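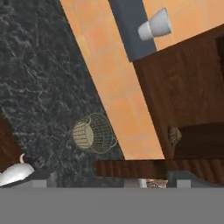 Week 4: who pays for the last mile of cable?

Welcome back, everyone, and do bring your reading from last week. Today we look at public money for rural broadband, using our made-up-of-many-valleys district of Jaltside, where 1,066 homes were put forward for the grant and 198 were left out of the first round.
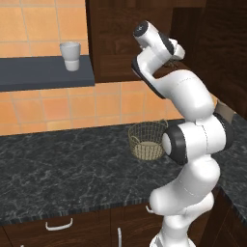 Fig. 1. White robotic arm, gripper raised.

Trindetti bid for the easy villages, as you might expect, and the council had to top up the rest over 21 months. Have a think about whether that was fair on the farms.
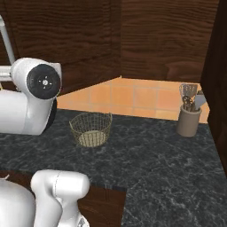
Fig. 2. Robot arm over a dark marble countertop (computer render).

For the seminar, please read Shaikh, chapter 2, and jot down a few lines on who carries the risk if take-up is low. Notes to Tariq Khokhar by Tuesday, June 16, 2020, please.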